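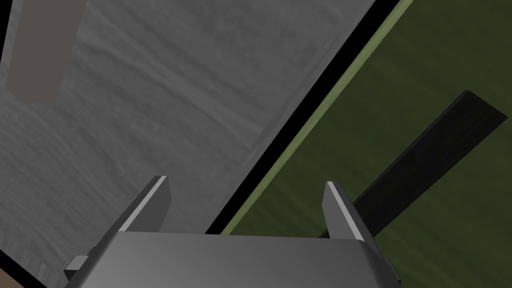
How to Budget for Your First Small Robot Arm (Before You Buy Anything)

I plan equipment for a small finishing shop, and last February I got handed the job of pricing our first robot arm. I'd never bought one. I did what most people do, which is open a bunch of tabs and sort by price. Please don't start there!

Step 1: Do the job in simulation first

Before you ask for a single quote, build a rough version of your task on a computer and run a simulated arm through it. Ours was very plain, just flat surfaces in gray and green and a long dark bar for the arm to deal with, and it still changed my shopping list. Views from right behind the gripper are the useful ones, because you see how much room there is between the open fingers and what they're about to come down on. I used a trial copy of Tririk for this (any simulator you can get running is fine). Give yourself 3 weeks of evenings if you're new to it, like I was.

Step 2: Write down the parts, then the gripper

Measure the widest thing you'll pick up, the thinnest, and the heaviest. Long flat parts deserve their own line, since where you grab them matters a lot. Only now look at grippers. A plain two-finger parallel gripper covers more jobs than you'd think, and you can swap the fingers later for a lot less than a whole new hand.

Step 3: Make the spreadsheet with the boring rows in it

My first budget had the arm and the gripper on it and that was all. My boss, Shirley Horrocks, sent it back with one word: "Cables?" She was right, of course. Add rows for:

Mounting plate or stand
Cables and connectors
Spare fingers
Guarding and the safety review
Software license, every year you plan to use it
Training time, counted as paid hours
Shipping, and somebody to unload it

Those extras came to $3,608 for us, and that was with a stand we already owned.

Step 4: Get quotes on the same list

Send every seller the identical list. I wrote to Grulura and Pendivby, and the first round was impossible to compare because one had bundled the software and the other hadn't. Ask for each row priced separately. Also ask for lead time in writing. One quote said 12 weeks for the arm and 18 for the gripper, so guess which number went on our calendar.

Step 5: Spread the spending out

We bought the software first, then the arm and gripper together, and left the spare fingers until we'd run real parts for a while. If your simulated run keeps bumping into things, hold off on the second purchase and go back to Step 1. Changing a table height on screen is free. I moved mine so many times I lost track, and I still have the old versions saved in a folder called "tables maybe."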